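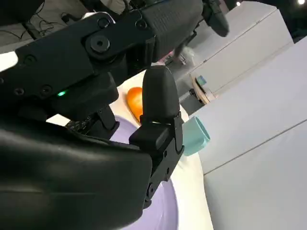

Preria 식기 세트의 연한 민트색 컵과 연보라색 접시, 그리고 주황색 과일 모양 소품

Preria 파스텔 식기 세트 사용 후기
작성자: Yamuna Mathew

안녕하세요. 저는 한국에서 생활한 지 7년이 되었지만 긴 글을 한국어로 쓰는 것은 아직 조심스럽습니다. 어색한 표현이 있으면 이해해 주시기 바랍니다.

이 세트는 3월에 Nilatport 온라인 매장에서 샀습니다. 그 전에는 Merkent의 흰색 그릇을 오래 사용했습니다. 나쁜 그릇은 아니었는데, 우리 집 식탁도 하얀색이라서 아침마다 식탁이 조금 병원처럼 느껴졌습니다. 그래서 이번에는 색이 있는 것을 사고 싶었습니다.

색에 대하여

컵은 연한 민트색입니다. 하늘색이라고 말하는 사람도 있을 것 같습니다. 저는 초록과 파랑의 가운데라고 생각합니다. 컵 안쪽은 바깥보다 조금 더 어둡게 보입니다. 처음에는 안쪽에 다른 색을 칠한 것인가 했지만, 창문 앞에서 확인해 보니 같은 색이었습니다.

접시는 연보라색입니다. 주문하기 전에 제일 걱정한 것이 이 색이었습니다. 보라색 접시에 음식을 놓으면 맛이 없어 보인다는 의견을 어디에서 읽었기 때문입니다. 흰밥, 두부, 계란은 괜찮습니다. 오히려 예쁩니다. 하지만 김치볶음밥은 조금 이상합니다. 카레도 저는 추천하지 않습니다. 남편은 상관없다고 하는데, 남편은 냄비에서 바로 먹어도 상관없는 사람입니다.

주황색 소품은 작은 망고 같기도 하고 채소 같기도 합니다. 표면이 매끄럽고 광택이 있습니다. 장식용이라서 식사에는 필요가 없습니다만, 컵과 접시 옆에 두면 색이 잘 어울립니다. 저는 치우지 않고 식탁에 그대로 두고 있습니다. 손님이 진짜 과일인 줄 알고 잡은 일이 한 번 있었습니다.

모양과 크기

컵은 손잡이가 없는 단순한 원통 모양입니다. 제 손은 작은 편인데 한 손으로 편하게 잡을 수 있습니다. 다만 뜨거운 차를 부으면 바깥도 빨리 뜨거워집니다. 저는 이 컵으로 물, 우유, 보리차만 마시고 뜨거운 것은 예전 머그컵을 씁니다. 손잡이 있는 종류도 만들어 주시면 좋겠습니다.

접시는 테두리가 매끄럽고 완만하게 굽어 있습니다. 날카로운 부분이 없어서 씻을 때 손이 편합니다. 지름은 제가 자로 재었을 때 25센티미터였습니다. 한 사람이 먹는 파스타나 토스트에 딱 맞습니다. 국물이 많은 음식은 테두리 쪽으로 흐를 수 있으니까 주의하십시오. 저는 찜닭을 담고 방으로 걸어가다가 바닥에 조금 흘렸습니다.

설거지와 보관

저는 식기세척기가 없어서 전부 손으로 씻습니다. 부드러운 스펀지와 보통 세제를 씁니다. 기름은 잘 떨어집니다. 토마토소스는 저녁에 먹고 아침까지 두었더니 접시에 약한 자국이 남았습니다. 베이킹소다를 물에 풀어서 60분 담근 다음 다시 씻었고, 자국은 거의 없어졌습니다. 완전히 없어졌다고는 말할 수 없습니다. 불빛 아래에서 찾으면 보입니다.

컵은 서로 겹쳐서 보관할 수 있다고 상품 설명에 쓰여 있었습니다. 겹쳐지기는 합니다. 그런데 물기가 있을 때 겹치면 잘 안 빠집니다. 한 번은 따뜻한 물에 넣고 돌려서 겨우 뺐습니다. 그 후로는 충분히 말리고 나서 겹칩니다. 접시는 쌓아도 문제가 없습니다.

Sastry 제품과 비교

친구 집에 Sastry의 비슷한 세트가 있어서 같이 비교해 보았습니다. Sastry의 컵은 더 무겁고 안정감이 있습니다. Preria의 컵은 가벼워서 팔꿈치로 치면 쉽게 넘어집니다. 어린아이가 있는 집은 이 점을 생각하셔야 합니다. 색은 Preria가 더 부드럽고, Sastry는 조금 진합니다. 이것은 취향의 문제라고 생각합니다. 가격 차이는 크지 않았습니다.

배송

주문하고 2일 만에 받았습니다. 포장은 종이로만 되어 있었고 깨진 것은 없었습니다. 상자 안의 설명서는 글씨가 너무 작아서 저는 휴대폰으로 확대해서 읽었습니다. 전자레인지에 대한 내용이 설명서와 상품 페이지에서 서로 달랐습니다. 매장에 문의를 남겼는데 아직 답을 받지 못했습니다. 답이 올 때까지 전자레인지에는 넣지 않을 생각입니다.

좋은 점: 색, 씻기 쉬운 테두리, 가벼움
아쉬운 점: 컵이 잘 넘어짐, 소스 자국, 설명서

별점은 5점 중에 4점을 드립니다. 접시는 몇 장 더 살 생각이 있고, 컵은 손잡이 있는 것이 나오면 그때 사겠습니다.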